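On the Closure of the Trercombe Branch Line Bus, and What a Household Does Next

Posted in March
Filed under: Getting about, Household

Readers of these pages will be aware that the replacement bus between Trercombe and Dunleavy was withdrawn at the end of the winter timetable. The service had run in place of the old branch line for many years, and it was used by this household on most working mornings. The present post sets out the arrangements that have been made in its absence. It is offered as a record, and in the hope that it may be of use to others along the valley who are considering their own.

The notice of withdrawal was displayed at the shelter opposite the chapel and on the operator's website. It stated that passenger numbers had fallen below the level required. A petition was raised in response and gathered 3,172 signatures, a considerable figure for a valley of this size. The petition was acknowledged in writing. The service was withdrawn on the date first given.

It is right to say that the bus had its faults. The heating worked on one side only, and the last departure from Dunleavy left before the shops had closed. In wet weather the driver was obliged to take the upper road, which added a good deal to the journey and missed out the two stops at the bottom of the hill. These matters were raised with the operator on several occasions. They are mentioned again now in fairness, as there is a tendency to speak well of a service once it has gone.

Three courses were open to us. The first was to buy a second car, and this was set aside on grounds of cost. The second was to share lifts with neighbours, which has been adopted for the evening journey and is working satisfactorily. The third was to walk over the shoulder of the hill to Cendar and to take the main line train from there. It is this third course that I have followed each morning, and the remainder of the post is chiefly concerned with it.

The walk begins at the gate behind the old school. It follows the farm track as far as the cattle grid, then leaves it for a grass path on the left. The signpost at this point has been turned and should be disregarded. The path rises through a belt of larch and comes out on open ground with a wall on the right-hand side, which should be kept close in mist. The highest point lies 600 feet above the village. From there the path drops steadily to the lane, and the lane leads to the station. The full distance is 5 miles by the map. In dry conditions I allow an hour and three quarters, and in poor conditions I allow two hours and a quarter.

The descent to the lane requires particular care. The farmer has laid stone at the two worst places, for which all who use the path ought to be grateful, but the section between them is clay and does not drain. Walking boots are needed from October until late spring. I keep a pair of ordinary shoes at the office and would recommend the same practice to anyone with a similar journey.

Provision must also be made for food. The station at Cendar has no buffet, and the trolley on the early train was withdrawn some time ago. A flask is carried for the platform, together with bread and cheese or whatever remains from the previous evening. I had been using a plastic box inside a rucksack, and the lid proved unreliable on the steeper ground. A separate soft bag has now taken its place.
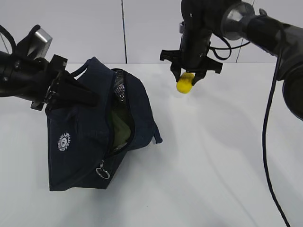
The navy bag, part unzipped. The pale green shows well down inside.

The rucksack itself is a Trilik of some age, and it has been reproofed twice. I can report that it has kept its contents dry on all but one morning, when the fault lay with the person who had failed to fasten it. The waist strap is worth using on the climb, although I did not at first believe so.

The train is dependable. It is formed of 2 coaches, and a seat can be had at Cendar on every day but the first of the school term. The conductor will sell a ticket on board, as the machine on the platform accepts cards only and is often out of order. A season ticket may be had from the staffed office at Dunleavy. Those intending to apply should bring a photograph and should not leave the matter until the morning of travel – the queue is long and the office shuts for lunch.

On the question of cost, the train is dearer than the bus by a modest sum each week. Against this may be set the saving on evening fares under the shared lift arrangement, where we contribute towards petrol and take our turn at bringing in the heavier shopping. The two very nearly balance.

I should not wish to suggest that the walk is a proper answer to the loss of the bus. It is of no help to those who cannot manage a hill, or who must have small children in Dunleavy by nine o'clock. Several households at the lower end of the village have been left without any reasonable means of reaching the surgery, and a letter on that subject has been sent. Any reply will be published in full on these pages.

There are, for all that, some advantages to be noted. The larches have begun to colour at the tips. On clear mornings the estuary is visible from the top of the path – a sight never once had from the bus, whose windows were seldom clean. Lapwings have returned to the field below the wall, and walkers with dogs are asked to use the lower gate until the young have left.

Corrections to the route given above will be gratefully received, in particular from anyone who knows whether the stile beyond the cattle grid is to be repaired.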